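Work and Automation
Handout for Session 8: Teaching the machine by hand
Instructor: Annelies Oberholzer
Tuesday, August 3, 2021

Please read this before class and bring your notes from the Wokeck reading. We will spend the first half of the session on the packing case and the second half on the group exercise at the end of this handout.

1. Where we are in the course

So far we have looked at automation that arrives in a crate. A palletizer is bought, a line is shut for a weekend, and on Monday the people who used to stack boxes have been moved or let go. The Wokeck case was of that type. The decision was made away from the floor, and the workers found out what their new jobs were after the machine was bolted down.

This session deals with a different arrangement. The machine doesn't yet know how to do the work, and the employer needs people to show it. Workers do the task with a hand-held gripper, their movements are recorded, and the recordings are used to train a robot arm. The job of the worker changes well before any robot is standing on the line.

2. The case: mixed packing at Dimon

Dimon packs mixed orders of household and snack goods for small shops in the Brarnedberg area. Rigid boxes were automated there long ago. Bags, pouches and loose cups were still packed by hand, on two benches, by a crew of nine.

In October the company started a demonstration program. Two packers at a time left the benches and worked at a recording table. Each took a gripper in each hand and repeated short tasks: pick up a bag, set it down flat, move a cup, put the bag next to the cup. The target was 300 good repetitions per person per shift. A repetition was thrown out if the item was dropped or if the packer paused too long.

Soft packaging is the hard part. A box has the same shape every time you reach for it. A bag folds and slides, and the place where you can hold it moves with the contents. Packers at Dimon said they usually pinch a bag at the top, where there is only film, and let the weight hang. With bare fingers they did this without thinking. With a gripper they had to plan it, as the jaws need a fold of plastic to close on and the person gets very little feeling back through the tool.

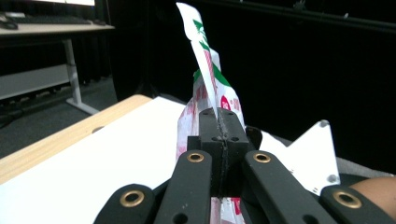 Who decides what counts as a good repetition? At Dimon it was the engineer running the recordings, using a written list that the packers first saw in their second week. After complaints, the list was redone with two packers in the room, and the rule about pauses was loosened.

The answer matters for the rest of the session. Whoever writes that list is writing down what good work is. Under the first version, a packer who stopped to turn a bag so that the seal wouldn't split was marked as slow. On the bench, the same person would have been praised for it.

3. What changed for the crew

Pace. Bench work at Dimon was uneven. Orders came in bunches, and between them people swept up, talked, or fetched film. The recording table had no gaps. Several packers said it was lighter work and more tiring. Lifting went down, but holding two tools at chest height with the palms turned up is hard on the forearms, and there was no natural moment to put them down. Breaks had to be written into the schedule. Before that, people took them by going to the restroom.

Attention. A bench packer watches the order sheet, the belt and the person across from them. At the table the packer watches their own hands. Some liked this. Kalliopi Petkov told the interviewer it was the first time in years that anyone at the plant had looked at how she did her work. Others found it uncomfortable for the same reason.

Pay. The recording shifts were paid at the bench rate with no piece bonus, and a fast packer therefore lost money by taking part. The company's view was that the table was training time. The crew's view was that training is when you learn something, and here the company was the one learning. This was settled with a flat supplement. We will discuss in class whether a supplement per shift fits the situation, considering that the recordings go on being used after the shift is over.

Skill. This is the point people tend to argue over. One side holds that the packers' skill was copied out of them. The other holds that the packers gained a new skill, namely showing a task cleanly, and that this can be moved to other sites and other products. Both descriptions fit the Dimon case to some degree. When the vendor, Vasić, came back with a new line of pouches, the plant asked for the same packers again and had to negotiate for their time.

4. How a demonstration is recorded

You don't need the engineering for this course, but you should know enough to follow the arguments.

The hand-held gripper stands in for the robot's hand. The person opens and closes it and moves it through the air as they would move their own hand. Marker plates on top of the grippers allow cameras to work out where each tool is and how it is tilted. A camera's view of the table is stored along with the movement. The software then looks for what the repetitions have in common.

Three consequences for the worker follow from this setup:

The tool has to be held so that the marker plate can be seen. A comfortable grip may be a bad grip for the cameras, and in that case the worker is the one who adjusts.

Cables limit reach. At Dimon people learned to keep them off to the outside of the arm, and the ones who forgot lost repetitions to snags. This went down on the sheet as operator error until Mimoza Delić, the shift lead, asked for a separate column.

Other people's hands, tools and lunch have to stay off the table. It sounds minor, but it meant that packers could no longer help one another in the middle of a task, something they did all day on the benches.

The table itself is kept plain and the items are ordinary ones, a bag and a cup for instance. With one gripper in each hand, the worker has to settle which side does the holding and which side waits. Left-handed packers and right-handed packers settle this differently, and the first batch at Dimon mixed the two without any note of it.

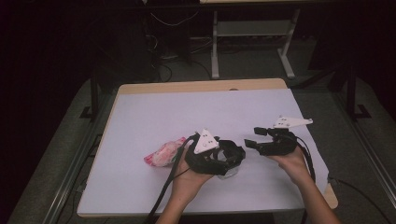 Américo Rocha read a draft of this handout and objected that it makes the packers sound as if things were only done to them. In his view the crew had more bargaining power during those months than at any time before, as the company couldn't get the recordings without them, and the real mistake was to ask for a supplement when they could have asked for a say in where the robots would go. He also thinks the course spends too much time on fatigue.

I have left the text as it was so that you can judge the objection for yourselves. It is a fair one. Against it, you might consider how long that power lasted, and whether the people at the table knew at the time that they had it.

5. Terms to know

Demonstration: one complete run of a task by a person, recorded for training.

Repetition target: the number of accepted demonstrations expected in a shift. Compare this with the piece rate from Session 2.

Rejected run: a demonstration that is thrown out. Always ask who rejects it, by what rule, and whether the worker is told.

Tacit skill: knowledge a worker uses but would have trouble putting into words. Pinching the bag at the top is a small case of it.

Residual work: the tasks left to people after the robot is running. At Dimon these were torn bags, odd sizes and anything wet. They had always been the least liked tasks, and after the change they made up most of the bench day.

6. Group exercise

Work in pairs. One of you takes the position of the plant manager and the other speaks for the packing crew. You are drafting a one-page agreement for a second round of recordings with new products. It must cover the following:

How people are chosen for the table, and whether they may refuse.

The length of a recording turn and when the breaks come.

Who writes the acceptance rules and how they can be changed during the round.

What is paid, and whether anything further is paid if the recordings are used at another site.

What the crew is told about the plans for the benches, and when.

Teodora Mladenović will collect the drafts at the end of class. Put both names on the page. If you can't agree on a point, write down both versions side by side and leave it open.

7. For next time

Read the section of the Wokeck report on job reassignment again, this time looking at residual work. Write a half page comparing it with the bench day at Dimon after the robots came in. If you have worked in packing, sorting or kitchen prep yourself, you may use your own experience in place of the Wokeck material, but say which tasks you mean and how you were paid for them.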